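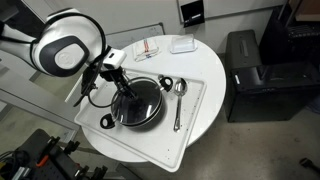 We have 805 usable episodes for the lid task as of this morning, out of 907 recorded. Most of the rejects are operator pauses longer than the cutoff, plus a handful where the wrist camera dropped out partway through. I have pushed the trimmed set to the Narell share under lids/v4. The setup is the one we agreed on: pot in the middle of the white tray, glass lid on, spoon to the right of it, the striped towel and the small clear container farther back on the table. Please don't tidy any of that away between sessions. I would like the same items to stay in view until we start the next variation on purpose.

On 3 April 2020, Emerson Brandão wrote:

> Two questions before the Drovside people start their shifts.
>
> First, do we keep the episodes where the fingers touch the lid, slip, and the operator tries again? Jiang's loader treats every episode as a success unless the flag is set, and I don't think anyone in Bretstead has been setting it.
>
> Second, is the target still 3,000? At the current pace that runs into July, and I would sooner have fewer episodes with more pot positions.
>
> Emerson

On the first: keep them. If the operator recovers and the lid ends up on the tray, it counts as a success, and the retry is useful to train on. If the lid is dropped or the operator gives up, set the flag and keep the episode anyway. I will go back through the Bretstead recordings and fix the flags by hand.

On the second, I agree with you. Let's stop at around 3,000 across all variations — not per variation, as the old plan had it. For pot positions I suggest 4 to start with:

- center of the tray (what we have now)
- near left corner
- far right corner
- center, with the handles turned a quarter turn

Drovside can take the two corners and we will do the rotated one here. Change the position between blocks, never inside a block, and write it in the notes field. The tray itself can sit at whatever angle it ends up at. I don't want people lining it up with anything.

One request for Jiang: can the loader print a warning when the notes field is empty? It would save me a pass over the files.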